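Rotary control knob

A rotary control knob is a round handle fitted to a shaft and turned by hand to adjust a device. Knobs of this kind are found on cookers, radios, amplifiers, heating controls, laboratory instruments and mixing desks. The word is used loosely for both the handle and the part it turns, although the two are usually made separately and can be replaced separately.

Origins

Turned handles were in use on taps, lamps and clocks long before electrical equipment existed. The wick of an oil lamp was raised and lowered by a small milled wheel, and the gas tap worked on much the same idea. Early wireless sets took over the habit. Tuning was done by turning a large dial, often marked from 0 to 100, and listeners wrote down the numbers at which they had found each station.

As sets became simpler to use, the dial shrank and the scale moved to a separate window. By the middle of the twentieth century a domestic radio commonly had one knob for volume and one for tuning, with the on and off switch built into the volume control.

Construction

Most knobs have a hole in the underside that fits over the shaft. A round shaft needs a small grub screw in the side of the knob to stop it slipping. A shaft with one flat side, known as a D shaft, allows the knob to be pushed on without a screw. Splined shafts have fine teeth all the way round and are often split down the middle so that they grip by springing outwards. The number of teeth varies between makers, and a knob made for one spline will often crack if it is forced on to another.

Early knobs were turned from wood or moulded in Bakelite. Later ones are mostly plastic, sometimes with a metal cap or a brass insert. The side may be smooth, ribbed or knurled. Ribbed sides are preferred where the user may have damp or greasy fingers, as in kitchens.

Types of movement

A potentiometer knob turns through a fixed arc and stops at each end. The usual arc is a little under a full circle, with the lowest setting at about seven on a clock face and the highest at about five. A rotary switch moves in steps, each held by a spring-loaded catch called a detent. An encoder turns without any end stop and reports only the amount and direction of movement, so its position has to be shown some other way, normally on a display.

Some volume and balance controls have a single detent at the centre of their travel. Equipment reviewers disagree about whether this is useful. Hernán Condori's handbook Desk and Dial calls the centre detent "a help in the dark and a nuisance at any other time".

Markings

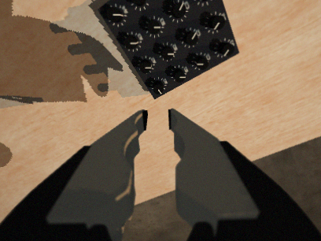 The scale around a knob can be printed on the panel, engraved and filled with paint, or carried on a skirt that forms part of the knob itself. In the last case the knob turns past a fixed mark on the panel. Scales running from 0 to 10 are the most common on audio equipment, but they seldom stand for any unit. On measuring instruments the figures do have a meaning and the knob must be fitted at the correct angle after repair.

Legibility was studied by Reshma Xaba and Myrtle Kincaid, who asked 73 people to read settings from panels at arm's length. A single raised line running from the centre to the rim was read correctly more often than a dot near the rim. Their report also found that readers did worse when neighbouring knobs were less than 20 millimetres apart, mainly through reading the wrong scale.

Replacement and collecting

Knobs are among the first parts to be lost from old equipment. Small suppliers such as Emanby make copies of discontinued patterns, usually by casting in resin from an original. Colour is hard to match, as older plastics darken with age.

There is a modest trade in originals. The Caltitz pattern, a fluted brown knob sold with table radios, is found in two sizes, and the smaller is the scarcer. Sets of 12 in good order are occasionally offered. The Mosquera knob is often mistaken for it but has a flat top and no fluting below the rim. Ffion Eynon's list of patterns, which covers roughly 50 makers, is the one most dealers refer to. It leaves out cooker knobs.

See also

Dial
Potentiometer
Push-button
Slide control
Thumbwheel

This page was last edited on October 19, 2022.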